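Last updated: Monday, February 12, 2024

3. Gathering the Demonstrations

3.1 Workspace and operators

All demonstrations were gathered at a single tabletop station. Operators guided the arms by teleoperation, and the software recorded joint positions, gripper commands, and camera streams on a shared clock. We call the resulting collection Larton. Recording was handled by Jindico, a logging tool written in our group, which starts a new file when the operator presses a pedal and closes it on the second press. Files that were closed by a timeout were kept apart and are not used in any result below.

Two kinds of view were recorded. The first comes from a fixed camera set to one side of the workspace. The second comes from a head-level position and shows more of the far side of the table. The two views disagree about which objects are hidden at a given moment, and the policy receives both. Figure 1 gives one still from each.
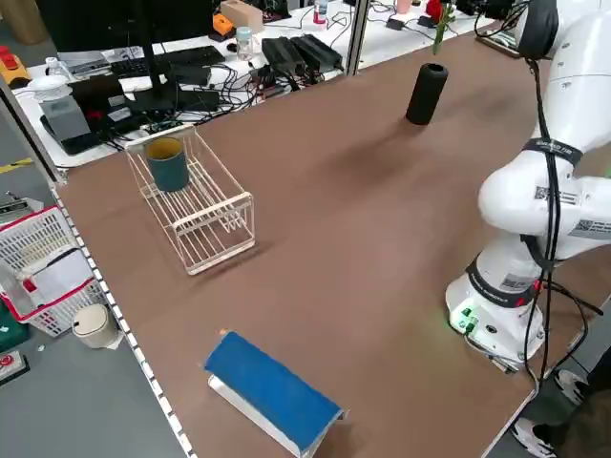

Operators were given a task sentence and a starting layout, but no path to follow. In an earlier round we had asked for a fixed order of motions, and the policies trained on that round failed whenever an object was moved a short distance from its usual spot. The later instructions state only the goal and two limits: the arm must not push an object to bring it within reach, and the gripper must be fully open before it is withdrawn. The second limit removed a large share of the episodes in which an object was dragged after release.

Three operators took part (Y. Henao, L. Stankevičius, and O. Marchuk). Each completed a practice block before recording. Practice episodes were discarded. Henao had used the arms before, and his episodes are shorter than those of the other two operators. We did not rescale episode length, as earlier trials with time warping produced jerky motion close to contact.

3.2 Task families and layouts

Larton contains 13 tasks in two families. The placing family covers dishes, utensils, and containers. The insertion family covers objects that must be lowered into an opening. For each task we recorded 60 accepted episodes. The starting layout was changed after every 8 episodes by moving the target, the receiving object, or both. Objects that play no part in the current task were left on the table on purpose, so that the policy could not find the target by looking for the only item present.

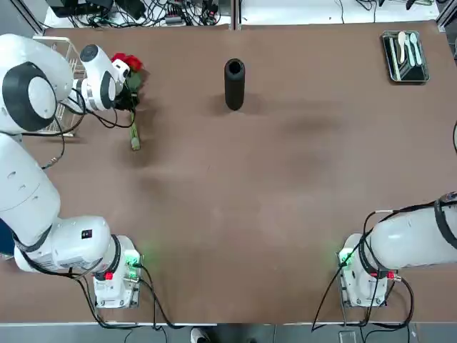

Figure 1. Stills from the two views. First: fixed camera. Second: head-level camera.

Insertion with flexible stems was the hardest case to demonstrate. The grasp point fixes how much of the stem hangs free, and the free part does not follow the gripper rigidly. In the head-level still, the left gripper clasps a bouquet of red roses with the stems hanging straight down, while the black vase stands well to the right with its mouth open upward. From such a pose the operator has to raise the bouquet until the stem ends clear the rim, carry it across, and lower it without bending the stems against the lip. We treat the task as one episode and do not divide it into stages. Stage labels were tried, but the annotators could not agree on where the carry ended and the lowering began.

3.3 Acceptance and labeling

An episode was accepted if the goal in the task sentence was met, neither limit was broken, and all streams were complete. The operator gave a first verdict at the station. A second verdict was given later by one of 2 reviewers (K. Stankevičius and H. Mets), who saw the video without the operator's verdict. Where the verdicts differed, the episode was dropped and recorded again under the same layout.

Rejected episodes were stored with a short reason code. They are not used for training in this paper. Pelletier, the scoring model described in Section 4, uses them only as negative examples.

3.4 Known limits

The station stayed in one room, and the tabletop was the same for all tasks. We therefore make no claim about transfer to other surfaces. Lighting was not controlled. Cables near the bases were sometimes shifted between sessions, and their position was not logged. The vase was always placed upright, so the policy has seen no example of righting a fallen one.

Related items
Ninero: a pedal interface for recording two-arm demonstrations
Reviewer agreement on short manipulation episodes
Layout changes and policy failure in tabletop placing
Notes on the March recording round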